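3.2 Collecting the demonstrations

We wanted people who had never driven a robot before to be able to sit down and teach one something useful, and so we kept the teaching setup as plain as we could. Each operator worked through Jumik, our remote control program, and could stop at any point to guide the arm by hand instead. In all we kept 127 demonstrations from 5 operators, and the shortest ran to 56 seconds.

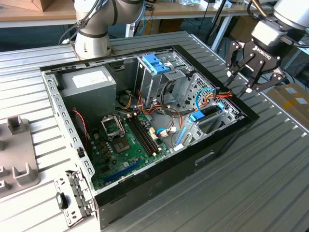
Choosing the task took us longer than we like to admit. Our earlier study with Plitisari used wooden blocks, which are pleasant to work with but forgive nearly everything. A desktop computer is far less forgiving – with the case lying on its side and the power cables running across the middle, an operator has to think about the path of the fingers as well as where they will end up. Memory modules, the processor and the hard drive were treated as separate skills, and each was taught on its own.

New operators nearly always moved too fast at first, and then, after one bad approach, much too slowly.

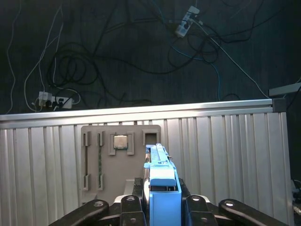 We let them settle into their own pace before we began recording, and we are glad we did, for the later recordings were a good deal smoother and needed very little trimming.

Figure 4. Teaching the computer assembly skills.

Hand guiding remained the favorite for the last small stretch of a motion, where a nudge of the wrist says more than a joystick can.

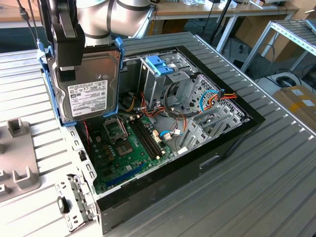
Shirley Birkett told us after her sessions that she would gladly steer from the chair all day, but that for lining up a part she wanted "my own hand on the arm, every time." Two other operators said much the same, and we have since made switching between the two modes a single button press.

All recordings were then passed to Unow, which cuts them into segments wherever the gripper opens or closes.
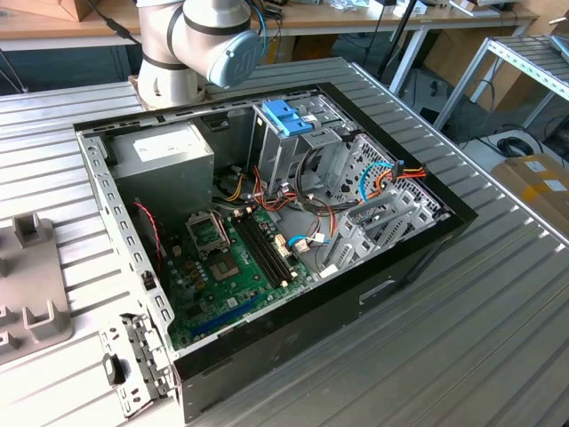 The cuts were checked by eye, and 67 of them had to be moved, mostly where an operator had paused with the fingers half closed.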